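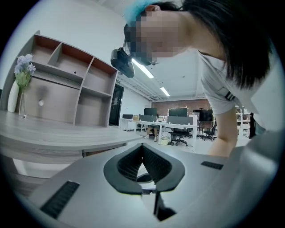
Against the household app

My washing machine would like me to download something. It has wanted this since May, when it was delivered by two cheerful men from Plosness who plugged it in, ran an empty rinse and left me with a card bearing a square code and the words "Get the most from your machine". I have not scanned the card. The machine washes clothes. I am struggling to think what the most might be, beyond that.

I should say that I am not against computers, and I pay my gas bill on my phone like everybody else. What I object to is the growing assumption that any object costing more than a decent pair of shoes needs an account, a password and a set of terms that can be changed after I have paid for it.

Take the case that set me off. A neighbour of mine bought a Dalisay heater for her back bedroom. It has a dial on the front, and the dial works. But the timer, the one thing she bought it for, can only be set through the app, and the app will not run on her phone, which is five years old and otherwise does all she asks. The shop said she could return the heater. The maker said she could consider a newer phone. So a heater with a timer turns out to be a heater with a timer plus the price of a telephone, and none of this was on the box, unless you count a line in grey type on the underside.

The defence you usually hear is convenience. You can turn the heating on from the train. You can check from a restaurant whether you left the oven on. I have heard this one so many times that I have begun asking people how often they do it, and the answers are vague. They did it in the first week. They showed a brother-in-law. After that they went back to walking over to the oven, and the app stayed on the phone asking them to rate it.

Then there is energy saving, which I take more seriously and trust rather less. Mekico, which sells a so-called learning thermostat, claims on its website that its customers save 212 pounds a year. I read the page twice and then found the footnote. The figure compares a household using the thermostat with a household that heats every room all day and never touches the controls. I don't know anyone who lives like that. Against a person who turns the heating down when she goes out, I suspect the saving would be a good deal smaller, and I notice that the footnote doesn't offer a number for her.

Nor does the saving take account of what happens when the company loses interest. Pultemex sold a range of door locks and lamps that depended on its own servers. When it closed them it gave customers 77 days' notice, by email, to addresses many of them had made up on the spot to get past the sign-up page. The lamps could still be turned on at the wall. The locks went back to keys, for those who had kept the keys. An ordinary lamp does not need anyone's permission to go on being a lamp, and I have one from my grandmother's house that proves it nightly.

People who work in the trade tell me I am describing bad products and that good ones exist. I dare say they do. But how am I meant to tell which is which, standing in a shop? I can open a drawer and feel whether it runs well. I can turn a dial. I can't inspect a company's intentions for the next ten years, and the sales assistant can't either. The terms for my washing machine, which I did look up, run to more than 2,000 words, and the only promise I could find in them was that the service may be withdrawn.

What I would ask for is dull. Every function printed on the box should work from the object itself, with a button or a knob, and with no account. If something does need a phone, the front of the box should say so, in the same size of type as the picture of the smiling family. And the maker should state a date until which the thing will be supported, so that those of us who keep a cooker for twenty years can decide whether to bother.

I am told this would push prices up. Perhaps. Knobs cost money, and so does honesty in large print. But I have been paying for the other arrangement as well, in passwords and updates and half-hours on hold, and I would like to see the two bills side by side before anyone tells me which is cheaper.

The card is still on top of the machine. I use it to scrape the fluff out of the filter.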